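Two days of picking up a bag

17/02/2019

I had Friday off and went over to the Prullholm building in Luvcombe to help Senyo Ametepe collect demonstrations. I'd said yes in the pub without asking much about it. I write data pipelines for a living, so I have spent years at the receiving end of this sort of thing, complaining about missing files, and had never held the kit myself. I ended up going back on the Saturday as well.

The project is called Mersha. It is a policy for two-handed handling of soft and awkward objects, and it learns from people doing the job with a pair of hand-held grippers. You squeeze and the fingers close. Each gripper has a camera, there is another at head height, and the three streams get lined up afterwards with the gripper positions. No robot arm is needed to record, so you can do a lot of it in a day if you are organised.

The task for both days was a backpack on a table. Take hold of it with both grippers, lift it clear, turn it so that the straps face the other way, put it down, let go. One of those is an episode. Senyo wanted 200 good ones across the two days, with the bag starting in a different place each time.

It sounds like nothing. My first go took so long that he stopped the recording. With your own hands you know where the strap is because you can feel it against your fingers, and you don't think about it. With the grippers you get a bit of push back through the handle and that is all. I kept closing on air just in front of the strap. Then I'd catch it, lift, and the bag would swing round and knock the other gripper.

It got better once I stopped looking at the fingers and looked at the part of the bag I wanted. Senyo had told me this at the start and I hadn't listened.

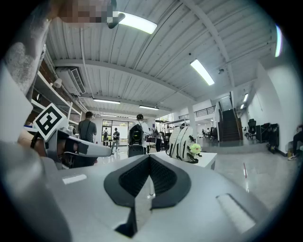
View from one of the grippers, with the other coming in from the left and the bag on the table.

The gripper cameras have a very wide lens, which is why the roof beam bends like that. I had wondered why you would want so much ceiling in training data. The answer is that the ceiling is useful. Beams and lights stay where they are while everything at table height moves about, and the software that works out where the gripper is in the room needs things that stay put. In the plain corridor upstairs, where Senyo tried it in the autumn, the track wandered off all the time. He has had almost no trouble with it in the big room.

What does go wrong is the tags. Those are the black and white squares on the grippers, and they are there so that each gripper can be found by the other one's camera and by the head camera. If I crossed my wrists, or brought one gripper round behind the bag, the tag went out of sight. A few frames of that can be filled in. More than that and the episode is marked down, and if it happens at the moment of the grasp it is thrown away, as the grasp is the bit they most want.

By lunch on Friday I had recorded 81 episodes and was quite pleased with myself. Then Mebrat Jemal went through them and kept 43. Of the ones she dropped, 13 were down to hidden tags. The rest were a mix: starting to move before the recording had begun, letting go too early, and one long run where I had put the bag down in exactly the same spot every time. She said there was nothing wrong with any single one of those, but together they would teach the thing that bags live in the middle of tables.

I argued a bit about the ones where I fumbled. My view was that a fumble followed by a recovery is worth having, because a robot is going to fumble too. Mebrat agrees up to a point. She keeps a miss if the person backs off, lines up again and gets it. She doesn't keep a miss where the person jabs at the bag until something catches, and most of mine were jabs. I watched a few back on her screen and couldn't really defend them.

After lunch we changed how we did it. Someone else set the bag down for me while I looked away, so I couldn't choose an easy angle. I began every episode with the grippers held apart and still, waited for the beep, and only then went in. It was slower and far more of it was usable. My wrists were sore by four o'clock and we stopped, which was the right call. You can see tiredness in the data quite clearly when it is plotted: the approach gets shorter and steeper. 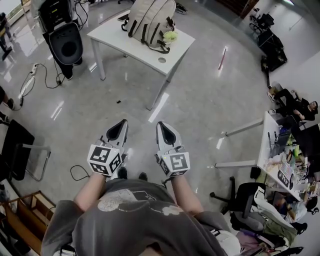
Starting position matters more than I would have guessed. On the head camera, the first second or so of each episode is just me standing with my arms out and the tags turned up, and I used to think of that sort of thing as waste to be trimmed. Mersha needs it, so that it learns what "not started yet" looks like and how to cross the gap to the table. The same goes for small clutter. There is a phone lying on the table beside the bag here, over on the left-hand edge, and an episode like that one asks a bit more of you, as the bag has to be turned without sweeping the phone off. The soft toy clipped to the bag is another nuisance of the useful kind. It hangs where you might want to grip, and if you close on it by mistake you have hold of something that gives and slides instead of something that lifts.

Glossy floors are a different matter. The lights show in them, and the reflections shift as you do, so to the tracking they look like features that refuse to stay still. Senyo masks out the floor for the head camera before he runs anything. He says it makes a small difference. I asked how small and he changed the subject, so I'm guessing it has not been measured.

Saturday went more smoothly. I had the rhythm by then and we had sorted out the naming, which was my one real contribution. On the Friday every episode had been saved under the time it began, and notes were being written on paper by number, so matching the two up took Mebrat most of her evening. Now the note is typed in at the end of each episode, before the next one can be started. Three choices and a free text box. It should have been that way from the beginning and I have said the same to people at work more times than I can remember.

We reached the 200 in the middle of the afternoon, after checking. Nothing has been trained on them yet. They go in with a set that was collected at Savora, where they have different tables and a different pair of hands doing the work, and the first run won't be looked at before April. I would like to know whether my habits show up in it. I always go in with the left first. I only noticed on the second day, and when I tried to swap over I was hopeless, so we recorded some with the right leading and I don't think many of them got through.

Things I'd tell someone doing this for the first time:

Take off your watch.

Look at the object and leave the grippers to the edge of your eye.

Check the first ten episodes properly before recording any more. We would have caught the tag problem before eleven on Friday.

Stop when your wrists say so.

I'm going back in a few weeks, when the task is opening the zip. Senyo has tried it and says to allow twice the time.

Comments

Dilys W.
Interesting, thanks. We had the same row about fumbles on our project and ended up keeping them all with a flag, then deciding at training time. Costs you some disk and saves the argument.

Mebrat Jemal
For the record, the paper notes were Senyo's idea. Also more of the right-hand-first ones passed than you think. They are slow but clean.

tobyk
Do you vary the bag or is it the same one throughout? I'd have thought one bag would be a problem.

Reply from the author
Same bag for both days. The Savora set has others in it, though I don't know how many. I'll ask.

Senyo Ametepe
I have now measured the floor mask. It makes a small difference.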